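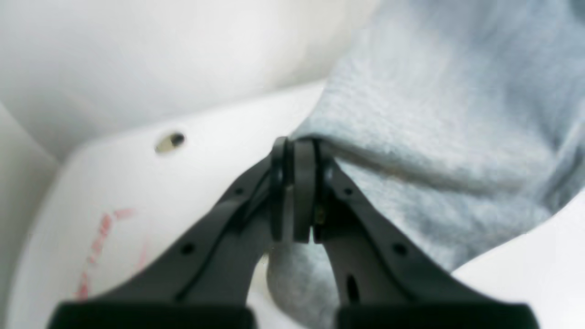

Keith Whitcombe reckons a jumper should never be folded at all, only rolled, and he told the whole Tuesday group so before the kettle had boiled. I do love it when a morning begins with an argument! Half the room went over to his side straight away, the other half dug in, and by eleven we had jumpers, towels and T-shirts in every shape you can think of.

For anyone who missed it, this was the second of our Fold and Mend mornings at Grendilside, and it was even livelier than the first. We've got the big white table for these now, and what a difference it makes to have a proper smooth surface to work on. If you have only ever folded on a bed or across your knees, do try a hard flat top. The cloth slides where you want it, you can smooth a crease out with the side of your hand, and your back will thank you for it (mine did).

Boris Kolář took us through knits first. His way is to lay the jumper face down, bring the sleeves straight across the back, fold the sides in to meet them and then go up from the hem in thirds. He is very firm about not pulling. Soft knits stretch if you tug them by the shoulders, so he slides both hands underneath and lifts the lot, like turning a big pancake. I've been yanking mine about for years and it shows.

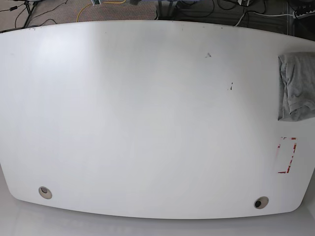

After that came towels, and Boris has a trick for those as well. Fold lengthways first, always, then in half, then in half again, and put the pile away with the rounded edge facing out. It looks so much tidier on the shelf and you can pull one out without bringing down its neighbours. Mrs Rollard pointed out that this only works if your shelf is deep enough, and hers isn't, so she does thirds both ways and gets a neat little square. We all had a go at that too and I must say I've gone over to it at home.

Then the bobbles. Everyone wanted to talk about bobbles! A fabric comb is best on fine knits, drawn lightly in one direction with the cloth held flat. On sweatshirts you can be a bit braver. Wash them inside out, keep them away from anything with a zip, and dry them flat if you've the space – over the back of a chair leaves a ridge across the middle that no amount of folding will hide. 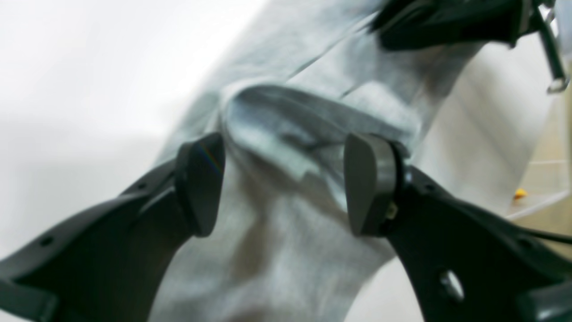
Grey was the colour people grumbled about most, as it shows every splash, and somebody asked whether it should go in with the whites or the darks. Opinions differed. I wash mine with the pale blues and have had no trouble so far, but Boris says a new one should go in by itself the first two times, and he's more careful than I am.

We finished up with Keith showing his roll, and I have to admit it was a good one, tight and even, with the cuffs tucked in so it couldn't spring open. Grand for a suitcase. I'm still not having it in my drawers.

Next time we'll tackle fitted sheets, so bring one along, single or double, any condition. It's £2 on the door, tea included, and there is room for 40. If you have spare coat hangers or old pillowcases, the Kurel bag by the door is for those. Keith has already announced that he rolls his sheets as well.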